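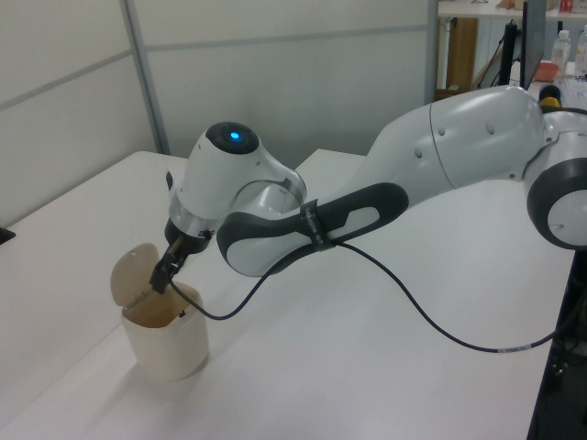
I have been trying to get my desk under control since the start of the year, and the thing that made the most difference was a very small trash bin. I know how that sounds. Before this I had a full-size wastebasket under the desk, and every tissue, receipt and tea bag wrapper sat next to my keyboard until I felt like bending down. The one I ended up liking is cream-colored plastic with rounded corners, a little narrower at the bottom, and a flip-up lid in a slightly darker beige. With the lid up there is room to drop in a tissue without aiming much. There is a tiny black latch piece on the rim, on the side away from the lid.

I got the idea from Eleri Yorath, who keeps one on her kitchen counter for fruit stickers and twist ties. I bought the wrong one first. It was a Dilora, round, with a swinging top, and everything I threw at it bounced off and landed on the desk. It lives in the car now and does fine there. The second one was a Gwynne with no lid at all. That was okay until I had a cold for 12 days in a row and had to look at the contents.

A flip-up lid fixes both problems. It stays open while I work and I close it when I'm done for the day. I don't close it in between. I tried that for a week and just went back to leaving tissues on the desk.

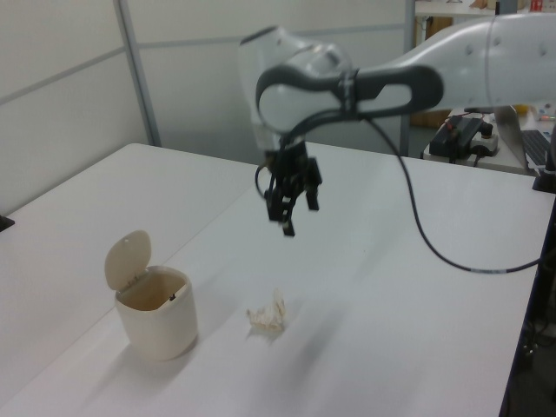
Tissues are most of what I throw away, by the way. They weigh nothing but they take up a lot of space, so a small bin fills up fast if you drop them in as loose wads. I squeeze them down first. Pencil shavings, on the other hand, hardly take any room, but they get into the corners and you have to tap the bin out upside down.

I don't buy liners for it. The ones sold for this size cost more than I want to pay, and the small produce bags from the grocery store fit if you fold the top over the rim. Yen-ting Chou told me she skips the bag and rinses hers in the sink. I did that for part of March and the inside got a gray film I had to scrub off with dish soap, so I went back to bags.

Where you put it matters too. Mine started out behind the monitor, where it looked neat and I never used it. Now it is on the left, just past the notepad, and I can reach it without getting up or moving anything. If you're right-handed and use a mouse, I would try the left side first.

The rest of the desk is still a work in progress. The Minovholm drawer unit I ordered came with 7 screws missing, and I'm waiting on those before I can deal with the pile of paper on the chair. I'll post about that when it's put together.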